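黒いアタッシュケースを小さなブロックの収納にする手順

Cernis手しごと帖 > 片づけ > おもちゃ・小物

うちの子がブロックで遊んだあとの床、ほんとうにひどいんです。踏むと痛いし、掃除機は変な音を立てるし、ソファのすきまからは毎週なにかしら出てくるし。布の袋、お菓子の缶、引き出し式のケースとひと通り試して、いま落ち着いているのが、角に銀色の金具がついた黒い小型のアタッシュケースです。工具やカメラ用品を入れるような、あの四角いやつですね。これがすごくいい!

持ち運べて、立てて置けて、留め金がパチンと閉まる。子どもはあの「パチン」がやりたくて片づけてくれます(親としては理由はなんでもいい)。先月、Joyce Tanuiさんに写真を送ったら「うちもやりたいから手順を書いて」と言われたので、長くなりますがまとめておきます。

用意するもの

・小型のアタッシュケース(留め金が2つあるもの)
・厚さ5ミリくらいのスポンジシートかフェルト
・工作用の厚紙
・カッターと金属の定規
・両面テープ、できれば布用の強いもの
・マスキングテープ
・チャックつきの小袋 20枚
・油性ペン
・浅いお盆か、ふちのあるトレー

ケースはPlonhamというリサイクルショップで見つけました。小袋とスポンジシートも合わせて、全部で3,000円です。ケースに少しすり傷がありましたが、どうせ子どもが引きずるので気にしません。

選ぶときに見てほしいのは内側の深さです。浅すぎるとタイヤや人形みたいな立体の部品でふたが浮きます。うちのは内側で7センチ。深いほうがいいだろうと思ってもっと大きいのも手に取ってみたんですが、中身を入れたら大人でも片手で持つのがつらい重さになりそうで、やめました。お店で迷ったら、いちばん大きい部品をひとつポケットに入れて行くといいですよ。

手順1 作業する台を決める

ここ、飛ばしたくなるんですけど飛ばさないでください。ざざーっと全部広げるので、床でやると腰にきます。

私は壁に囲まれた小さな作業スペースの台を使うことが多いです。壁が近いと、転がった部品が遠くまで行かないんですよね。台の柄も意外と関係あって、大理石調の天板は、赤やオレンジのブロックならぱっと目に入るのに、白とグレーの部品は模様にまぎれてしまいます。白系だけは濃い色のタオルを敷いた上でやると、目が疲れません。

照明は手元に影ができない向きに。夕方5時をすぎると、うちの窓ぎわでは紺と黒の区別があやしくなるので、午前中に始めるのがおすすめです。一度夜にやって、次の朝に見たら黒の袋に紺がどっさり入っていました。

手順2 全部出して、まず捨てる

いきなり分け始めないで、先にごみを抜きます。シールのかけら、折れたクレヨン、干からびた何か。割れたブロックや、かんだ跡でかたちが変わって、はまらなくなったものもここで外します。

迷うのが「なんの部品かわからないもの」です。これは小袋を1枚「なぞ」と書いて、そこへ。無理に判断しないのがコツで、次にセットを組んだときに「あ、これか」となります。うちの「なぞ」袋からは、これまでに時計の裏ぶたと洗濯機の足のゴムが見つかりました。

手順3 洗う(やりたい人だけ)

中古でもらったブロックがあるなら、この段階で洗っておくと楽です。洗面器にぬるま湯、食器用洗剤を数滴。洗濯ネットに入れて、手でざぶざぶ。シールつきのものと、電池や電線の入っている部品は絶対に一緒に入れないでくださいね。

乾かすのに時間がかかります。ポッチの裏側に水が残るので、タオルの上で裏返して一晩。ケースに湿ったまま入れると、スポンジがにおってきます。私はやりました。においは取れなくて、スポンジを貼り直しました。

手順4 分ける

色で分けるか、形で分けるか。これは家によってほんとに違うと思います。

最初は色で分けていました。見た目がきれいで、ふたを開けたときの気分がすごくいいんです。でも子どもが遊ぶ様子を見ていたら、赤い山の中から細長い板を探すのに、結局ひっくり返していて。同じ色の中で小さい形を見つけるのって、大人でも難しいんですよね。

それで形に変えました。今の区分は6つです。

・四角いブロック
・平たい板
・斜めのもの、丸いもの
・タイヤと軸
・人形と小さな飾り
・そのほか

「そのほか」は必ず作ってください。ないと片づけが止まります。人形の髪の毛や帽子みたいな極小の部品は、区分の中でさらに小袋に入れます。袋には油性ペンで絵を描いておくと、字が読めない下の子も戻せます。絵は下手で大丈夫、うちの帽子の絵はどう見てもカレーですが通じています。

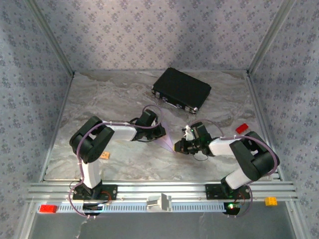
分けるときは、ひとつずつ見て決めるより、「今は平たい板だけ拾う」と決めて一気に拾っていくほうが早いです。目が慣れてきて、板ばかり浮き上がって見えてきます。子どもと一緒なら担当を決めて競争にするのもいいですね。うちは上の子がタイヤ担当を絶対にゆずりません。

手順5 ケースの底にシートを敷く

まず底の寸法を測ります。外側ではなく内側を、奥と手前の両方で測ってください。古いケースだと微妙に違うことがあって、うちのも奥のほうが少し狭かったです。

スポンジシートは、測った寸法より1ミリか2ミリ大きめに切ります。ぎゅっと押し込む感じで入れると、角が浮きません。切るときはカッターの刃を新しくして、力を入れずに何回かなぞること。一度で切ろうとすると断面がななめになります。

ふたの裏にも同じシートを貼ります。これが大事で、ふたを閉めたときにシートが仕切りの上を軽くおさえてくれるので、立てて運んでも中身が隣に移りにくくなります。ふたの裏は重さで落ちてくるので両面テープをけちらないで、ふちをぐるっと一周、真ん中にもバツの形に貼ってください。

手順6 仕切りを作る

厚紙を、内側の深さからシート2枚分を引いた高さの帯に切ります。長いのを1本、短いのを2本。6区分ならこれで足ります。長い帯を横に1本通して、短い帯を縦に2本交差させる形です。

交差するところには、帯の幅の半分まで切り込みを入れて、上と下から差し込みます。切り込みの太さは厚紙の厚みと同じか、ほんの少し細いくらい。太いとぐらぐらします。

全部同じ広さにしなくていいですよ。四角いブロックは量が多いので広く、人形のところは狭く。先に分けた山を並べてみて、山の大きさに合わせて線を決めると失敗しません。私は最初きっちり等分にして、四角いブロックがあふれ、人形の区画はがらがらになりました。

仕切りのふちには、マスキングテープを折り返して貼っておきます。紙の角で手を切らないし、毛羽立たない。ここは好きな柄でどうぞ。うちは、壁紙を貼ったときに余ったIsoraの小花柄を細く切って両面テープで貼りました。黒いケースを開けると中が花柄、というのがちょっとうれしいんです(外はいかついのに!)。

手順7 入れて、閉めて、振ってみる

各区画に、上から指1本分くらいのすきまを残して入れます。ぎっしり詰めると取り出しにくいし、ふたが浮いた状態で留め金を無理に閉めるとちょうつがいがゆがみます。入りきらない分は別の箱へ。全部を1つに入れようとしないほうがいいです。

閉めたら立てて、軽く振って、もう一度開けてみてください。隣に移っている部品があれば、そこの仕切りの高さが足りていません。帯の上にフェルトを細く切って足すと直ります。作り直さなくて大丈夫です。

使い始めてからのこと

毎日きっちり戻すのは、うちは無理でした。なので遊ぶ日はお盆にざっと出して、終わったらお盆ごとケースの横に置いておく。区画に戻すのは週に一度、夕食のあとに全員で。お盆があるだけで、床に散る量がぜんぜん違います。

それと、台の上や棚の端に「ぽつんと1個」残りますよね。赤いのとか、オレンジのとか、なぜかいつも目立つ色のやつ。あれはケースを開けるほどでもないと思って放っておくとどんどん増えるので、ケースの取っ手に小袋をひとつひもで下げておいて、とりあえずそこへ入れる決まりにしました。週に一度のときに袋をひっくり返すだけです。

留め金が固くなってきたら、綿棒でほこりを取ってから、乾いた布でふいてみてください。それでもだめなら鍵穴用の潤滑剤をほんの少し。油をさすとほこりを呼ぶので、私はやめました。銀色の角の金具は、浮いてくると服にひっかかるので、ときどき指で触って確かめています。

よく聞かれること

小さい子がいても大丈夫ですか、と聞かれるんですが、口に入る大きさの部品が入っているので、ケースは手の届かない棚に置いてください。留め金は見ているうちにすぐ覚えます。うちの下の子も、思っていたよりずっと早く開けられるようになってしまって、あわてて置き場所を変えました。

説明書はどこに入れるか。ふたの裏のスポンジの上に、幅の広いゴムを2本渡して、そこにはさんでいます。厚い冊子は入らないので、よく見るものだけ。残りは普通のファイルです。

ブロック以外にも使えます。Joyceさんのところはビーズと糸を入れるそうで、仕切りをもっと細かくして、区画ごとに薄いふたをのせたいと言っていました。Lamptey手芸教室の回のコメント欄にも、ボタン用に作った方の寸法が載っているので、手芸で使いたい人はそちらも見てみてくださいね。

次は10月に、入りきらなかった大きい板とレールの収納をやる予定です。こっちはまだ箱が決まっていません。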